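Testmont Kitchen Cell, scene kit for mobile arms: review after a season of use

I bought the Testmont Kitchen Cell in January to replace a set of home-built scenes that had gotten too messy to maintain. It is a simulated kitchen with a mobile manipulator already placed in it, plus a set of food items, bowls and fixtures, and a setup tool for getting the arm ready before a run. I use it to work out grasp and rinse routines before anything goes near hardware. This review covers setup and upkeep, the two things that take up most of my time with it.

Installation

The download is large, and the installer gives no progress while it unpacks the textures. Let it sit. The first launch compiles shaders and took 15 minutes on my workstation. After that the kitchen opens in well under a minute.

The license is per seat and can be moved once you release the old machine. Do that before you wipe a drive. I didn't, and support took two days to free it up.

Setting up the arm

The setup tool goes through base placement, joint limits, gripper closing force and home pose, in that order. You can skip around, but if you change the base placement later it resets the home pose without asking. I lost a good one that way. Export the pose file first.

Base placement matters more than the manual suggests. Too close to the counter and the elbow folds up high with very little room left at the wrist. Too far back and the arm can reach the faucet but can't come down over the basin at a useful angle. I ended up moving the base in small steps and running the reach check after each one. The reach check is the best part of the tool. It runs the arm through a list of target points and marks the ones it can't get to.

Gripper force comes set too high for produce. The long vegetables were fine, but the florets shot out sideways as the fingers closed. I brought it down to 50 percent of the default and raised the finger friction a little. Small items still need a slower close than large ones, so I keep two gripper profiles and switch between them in the task script.
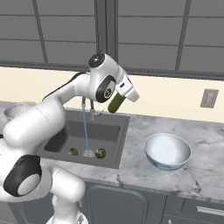 Water is the other setting to spend time on. Out of the box, the stream is drawn but has no effect on objects. There is a switch for contact force under the faucet properties, and turning it on cost me a third of my frame rate. For checking whether a held item passes through the stream, you don't need it. I leave it off and use the contact flag, which logs when an object touches the stream and for how long. Rinse timing from that log has been consistent from run to run.

The splash effect at the bottom of the basin is only for looks and can be turned off separately. The manual lists it under lighting for some reason.

Looking after it

I expected a simulated cell to need no maintenance. It needs some. Joint offsets drift if you save a scene in the middle of a move and reload it. The error is small each time, but after 72 saved runs mine had a wrist that was visibly off from its commanded angle. The fix is to send the arm home before saving, or to run the offset reset from the tools menu, which clears everything in a few seconds.

The log folder also fills up. Each run writes a full joint trace whether you want it or not, and at 300 runs the file browser inside the program slowed to a crawl. I now move old traces out at the end of each week. An automatic cleanup option would be welcome.

Updates have been mixed. The spring one fixed a bug where items dropped in the sink could sink partway through the floor of the basin. It also renamed several fixture IDs, so my scripts failed until I went through and changed them by hand. Read the release notes and keep a copy of the old version.

What I'd change

The cabinet doors open but the drawers don't, at least in my version. Cable routing on the arm isn't part of the collision model, so a path that passes here may still snag a line on a real one. I pad the upper link by a small margin to allow for it.

Support answers by email only. Replies were correct when they came.

Verdict

Good value if you need a kitchen scene and want to skip building it. The setup tool is solid once you know to export your poses. Plan an afternoon for base placement and gripper tuning, and keep up with the logs. Four out of five.

Recent reviews
Imen G2 gripper finger set
Kamolrat bench controller, second version
Fernemlow cable sleeves for small arms
Testmont Workshop Cell: first look
Calibration boards compared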